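3/21/26

# Drirkero puts drive-handling robots in its budget for Barasa

Drirkero, the company that runs the storage hall in Barasa, has approved money for robots that change hard disks in the server racks. The purchase belongs to the Sirno program, under which the company renews the equipment of the hall step by step. The arms themselves are not ordered yet. What was approved is the budget and the list of things that must be ready before an order can be signed.

The hall has 3000 drives in service. At present every change is done by hand: a technician takes the failed drive from its slot, puts in the new one and writes the serial number in the log. The work is simple, but it comes at any hour, and the night shift has only one person for the whole building. Drirkero wants the robots to do the night changes first and leave the day changes as they are for the moment.

The plan is for four robot stations, one for each group of racks. The integrator Cledau has made an offer for all of them together, with delivery of the first station in April if the order is signed in time. The other three would follow only when the first one has passed its acceptance test. Drirkero asked for this order of delivery so that it can still stop after one station and pay for one station.

The arm is the part of the budget that gave the least discussion. More time went to the gripper. The drives in Barasa sit in blue plastic caddies, and the fingers have to hold the caddy firmly without pressing on the circuit board, which is open on one side of the drive. Cledau first offered a standard pair of fingers, then a second pair cut to the shape of the caddy. The second pair costs more and needs a longer time to make. The budget now has the second pair, plus one spare set for every station, and 30 extra caddies that can be used up in testing.

Some other costs were missing from the first version of the plan and were added later:

- new floor marking and a guard in front of each group of racks
- network outlets and power for the control boxes
- training for 17 technicians, in small groups
- a service contract, which Cledau wanted to sell for a longer period than Drirkero was ready to accept

The emergency stop also came up in the planning. The company's safety rules say that a person standing at the rack must be able to reach the button without walking around the arm. In the narrow aisles this decides where the control box can go, and in one aisle a cabinet will have to be moved. The cost of moving it is carried by the building budget and not by Sirno.

Drirkero did not publish the total sum. It said only that the training and the changes in the hall together are a bigger part than it expected at the start - and that other sites should plan for them early. No jobs are cut in this plan. The night technician stays, and will be the one who refills the tray with new drives and takes away the old ones.

A drive in its caddy, held between the gripper fingers, with the emergency stop on the control box behind:
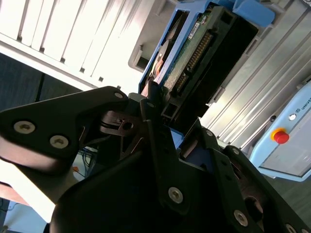
## What comes next

Cledau has to send the final drawing of the fingers before Drirkero signs the order. The acceptance test for the first station will be done in Barasa, on racks that are not in use by customers.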